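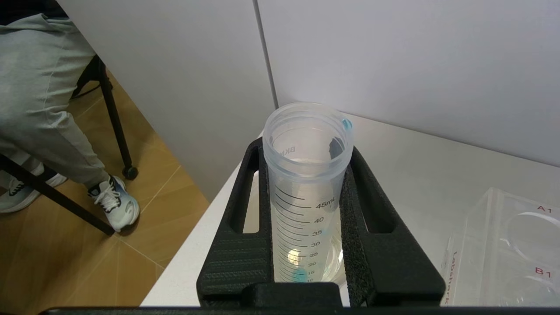

Uncapped tube in the printed holder, wrist camera view. Tray with A1 and B1 to the right.

Lemness student lab automation club -- progress report, end of second term
To: Brurska small grants
From: Ximena Cortés, club lead

Sorry this is short, marking week. Fuller accounts come with the final report as agreed.

Where we are

Group is 16 students now, up from 15 in the autumn. One left for the football, two joined. We meet Monday after school, 3 till whenever the building shuts. Split into 2 teams since December: one on the arm (picking, lifting, tipping), one on printed parts and the bench layout. They swap at half term whether they like it or not.

The task is the same as in the application. Arm picks up a tube of coloured water, brings it over to the tray, tips a small amount into a well, puts the tube back in its holder without a spill. Sounds simple. Took us most of the term to get the "puts it back" part.

Done since last report

Holder redesigned. Third version. First one was too tight and the tube came up with the holder still attached, second one leaned. Current one is black, two tall arms with a slot in each, arms spread out towards the base, crossbar along the front. Students did the drawing and the printing themselves, I only signed for the filament.

Wrist camera working. Team Mrema (they picked the name, ask them) wrote the part that finds the rim of the tube. Works well with the cap off. With the cap on it gets confused, so for now we leave caps off and accept it.

Pick and return: good most sessions. Tipping: patchy. Drops hang on the rim after a pour and then end up on the bench or down the outside of the tube. We have tried slower tipping and a short pause at the end. Pause helped more than speed did. Next thing is a small twist of the wrist before coming upright, which one of the year tens suggested and is probly the right idea.

Reading the level off the printed scale by camera -- not working. The marks are clear enough to a person but the lettering on the back shows through the plastic and the program picks it up as well. Parked until after Easter. Plan is to put a strip of white card behind the tube and see.

Not done

Lids. We said we would try unscrewing caps. Have not started and I would like to drop it from this year's aims, please let me know if that is a problem.

Write-up for the school website. Half a draft exists.

Money

Spent: filament, tubes, food dye, replacement gripper pads, travel for the regional heat. Receipts in the shared folder. Not spent: the line for a second camera. We would like to move it to a spare motor for the wrist joint, the present one is getting noisy and if it goes in competition week we are stuck. Need a yes or no from you on this one before I order.

Flusov Cup

Entered, place confirmed. Rules say 3 runs, best 2 count, full reset by hand between runs. We are practising the reset as much as the run as we lost a lot of time on it at the friendly. Students have written a checklist and taped it to the table leg. Only four seats in the van, so the choice of who goes will be made by the two teams, I am keeping out of it.

Next term

Wrist twist on the pour. White card test. Spare motor if approved. Swap teams. Get a second person trained on the printer so that it doesnt all stop when one student is off ill, like it did in February.

Visitors welcome at any session, just email first so I can sort a badge at reception.

X. Cortés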